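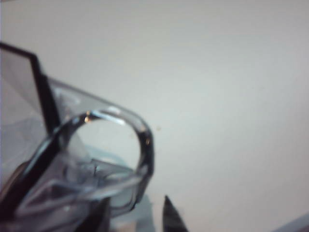 Could the stops made behind the safety car be kept apart from the rest, one user of the first release asked, as any average that mixes the two is useless for judging a strategy call. They are now kept apart. The column is called under_sc and it is described under Fields.

Justberg Pit Stop Log

Version 2, Nov 10, 2020

A table of pit stops from club endurance racing at three circuits: Justberg, Zein and Lotetti. Each row is one stop by one car. The log covers 117 races and holds 965 stops, of which 287 were made while the safety car was out. Grids in this series are limited to 20 cars, and many races started with fewer.

Files

stops.csv - one row per stop
races.csv - one row per race, with circuit, scheduled length and laps completed
neutral.csv - one row per safety car period, with the lap it began and the lap it ended
CHANGES.txt - differences from version 1

All files are UTF-8 with a header row. Commas separate the fields and times are in seconds with one decimal place.

Fields in stops.csv

race_id - matches race_id in races.csv
car - race number as entered, stored as text so that leading zeros survive
lap_in - the lap on which the car entered the pit lane
lane_time - time from the pit entry line to the pit exit line
stationary - time stopped at the box, blank if not recorded
tires - none, two or four
fuel - yes, no or unknown
driver_change - yes or no
under_sc - yes if the car crossed the entry line during a safety car period
pos_before, pos_after - position at the line before the stop, and at the end of the first full lap after it

Sources

Lane times come from the Flirkico timing loops at pit entry and pit exit. Stationary times were taken by hand with a stopwatch from the pit wall and are less precise. Tire and fuel entries come from the pit marshals' sheets, typed up after each meeting and read back once against the paper. Where a sheet and the timing disagreed on the lap number, the timing was used.

Known problems

The pit lane at Zein was lengthened between seasons. Lane times from before and after the change should not be compared directly. Use the layout column in races.csv to split them.

At Lotetti the exit loop dropped out during several wet races. Those stops have a blank lane_time but the other fields are good.

Drive-through penalties are left out. Stop-and-go penalties were left in by mistake in version 1 and have been removed.

A car that entered the pits and retired has a blank pos_after. Filter these rows before working out places gained or lost.

under_sc looks only at the moment of entry. A car that came in one corner before the safety car was called is marked no, even if it rejoined behind it and gained a lot from the timing. To find these cases, compare lap_in with the start lap in neutral.csv.

Suggested uses

The log works well for comparing the cost of a stop under green with one under the safety car, or for checking how often staying out on old tires paid off at a given circuit. Position change alone is a rough guide - a leader who stays out and is passed at the restart may still have made the right choice, and there is nothing in the table on tire wear or lap pace to settle it.

It is a poor fit for ranking pit crews. Crew members changed from race to race and the log does not record who was working on the car.

Loading

Read car as a string and treat empty fields as missing. Some spreadsheet programs will turn the race number 07 into 7, and the join to older entry lists will then fail without a warning.

Corrections

Send the race_id, the car and the lap_in of the row, with a note of what is wrong and where the right figure comes from. Changes to stationary times need a second source. Accepted corrections go into the next version and are listed in CHANGES.txt.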